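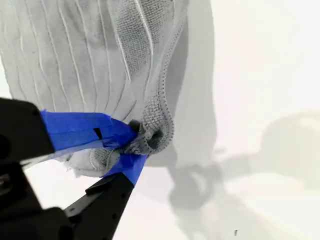

Speaker notes: Getting linen costs under control in a small inn
Talk for the Virnwood innkeepers' meeting, 40 minutes plus questions
Mervin Zacharias

Opening

Say hello, thank Rungnapa Rojanasak for setting up the room and for sending the survey out twice. Mention that the handout has the worksheet on the back so people don't have to copy numbers off the screen.

Who I am: I ran Bimumley, a guest house with a breakfast room, for eleven years. I now help other owners with their books. I am not a laundry expert. What I know comes from paying the bills.

Ask for hands: who washes in house, who sends out, who does both? Wait for the hands. Most rooms split close to even, and the people who do both usually have the most to say later, so remember where they are sitting.

Slide 2: What a year of linen cost us

Our last full year before I sold, we spent $2,890 replacing sheets, towels and bath mats. That doesn't include washing. I had budgeted $300. The budget number was left over from when we had three rooms, and I had never changed it.

Let that sit for a second. Then go through where it went:

Towels, more than half of it
Pillowcases, mostly makeup and hair dye
Fitted sheets, mostly worn out at the corners
Bath mats, very little

The point to make here is that I couldn't have given you this breakdown while it was happening. I worked it out afterward from a shoebox of receipts.

Slide 3: Where towels go

Three ways you lose a towel. It gets stained, it wears out, or it leaves in a suitcase. Owners always talk about suitcases. At Bimumley that was the smallest group by a wide margin.

Stains were the big one. We kept a bin for stained towels with the idea of treating them later. Later never came. When I finally emptied the bin, Manon Bergeron, who did our housekeeping, got a good third of them clean with an overnight soak in oxygen bleach and warm water. Those towels went back on the shelf. The rest became rags.

Fix: treat the same day, and give someone the job by name.

Slide 4: Washing

Keep this part short, people drift.

Less detergent than the bottle says. Too much leaves residue and towels get stiff and stop soaking up water.
No fabric softener on towels.
Don't pack the drum. If you can't get your hand in on top of the load, take some out.
Take towels out of the dryer when they are just dry. Overdrying breaks the loops down.
Look at the hems when you fold. An edge that is coming undone takes a few minutes on a sewing machine if you catch it early.

If someone asks about water temperature, say it depends on the fabric and what your local health rules require, and move on. This question ate ten minutes in February.

Slide 5: Buying

We started out buying from whoever had a sale. So we had four shades of white and two sizes of hand towel, and nothing could be matched up. When one set ran short, we bought a whole new set.

Pick one line and stay with it. We settled on Kurima for bath towels. Vernon Gill uses Lévesque at his place and is happy with it, and he has said people can ask him about it at the break. I have no deal with either one.

Order once or twice a year. Our first combined order came to $679 and it was the last one we needed for eight months.

How many to own: one set on the bed, one in the wash, one on the shelf. If you send out, add a fourth, because the truck will be late at some point.

Slide 6: The worksheet

Have everyone turn the handout over. Give them five minutes. Walk around.

Line 4 confuses people. It asks for pieces thrown out, not pieces bought.

Mesfin Gidey filled this in at the last session and found he was storing 170 pillowcases for nine beds. He said I could use that. It gets a laugh, and then people start counting their own.

Slide 7: What to do this month

Start one page in the linen closet. Write down every piece you throw out and the reason.
Set a real budget from last year's receipts.
Empty the stain bin.

Questions

Likely ones: charging guests for damage (I never did, Vernon does), colored towels for makeup (yes, a dark washcloth in each bathroom), leasing linen (get the contract length in writing, and ask who pays for losses).

Collect the feedback forms before people go for coffee. Leave the projector cable with Rungnapa.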